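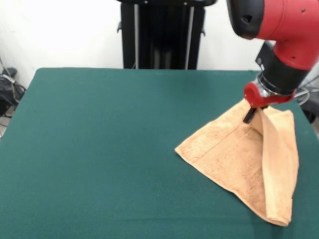
Laundry and Linen Services Supervisor
Alva Residential Care, Facilities Department
Full time, permanent

Alva Residential Care invites applications for the position of Laundry and Linen Services Supervisor. The person appointed will be responsible for the daily running of the central laundry at Ladia House and for the supply of clean linen to the residential wings, the therapy pool and the guest rooms.

The laundry processes over 1,325 pounds of linen on a normal working day. Residents' personal clothing is washed separately and returned to each wing by 4:00 p.m. The supervisor leads a team of 17 attendants across two shifts and reports to the Facilities Manager, Revathi Namboodiri.

Duties

Preparing the monthly staff schedule and arranging cover for absences
Checking finished linen for stains, tears and worn edges, and removing items that are no longer fit for use
Keeping stock records and placing orders with approved suppliers
Training new attendants in sorting, folding, safe lifting and the handling of soiled items
Responding to questions from residents and families about lost or damaged clothing
Attending the monthly infection control meeting 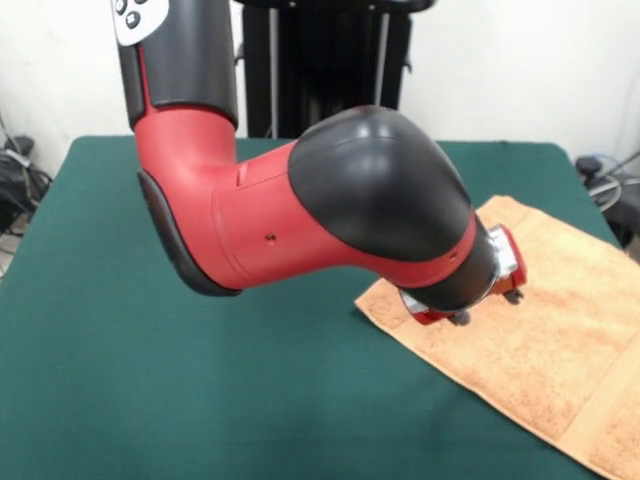

The supervisor is expected to spend part of each shift on the laundry floor. Office work, including payroll sheets and supplier invoices, normally takes up the first hour of the day.

Requirements

Applicants must have at least five years of experience in a commercial, hospital or hotel laundry, including some experience in leading a team. A high school diploma or equivalent is required. Applicants should be able to write clear reports and use ordinary office software. A certificate in textile care or infection control is welcome but not required — training will be paid for by Alva where needed.

The work involves standing for long periods and lifting loads with the help of a cart or hoist. The appointment is subject to a background check and a health screening.
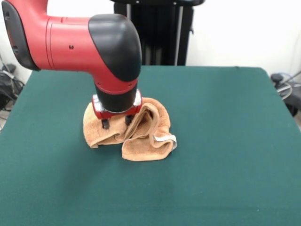
Hours and benefits

The regular shift runs from 6:30 a.m. to 3:00 p.m., with one weekend in five on duty. Benefits include health and dental coverage, paid vacation, a retirement plan and a meal during each shift. Uniforms are provided. Salary will depend on experience and will be discussed at interview.

How to apply

Please send a resume, a cover letter and the names of two references to Niall Matheson, Human Resources Office, Ladia House. Interviews will be held in July with Ms. Namboodiri and the Director of Nursing, Pavithra Joseph. Applicants who need an adjustment for the interview should state this in their letter. Alva Residential Care is an equal opportunity employer.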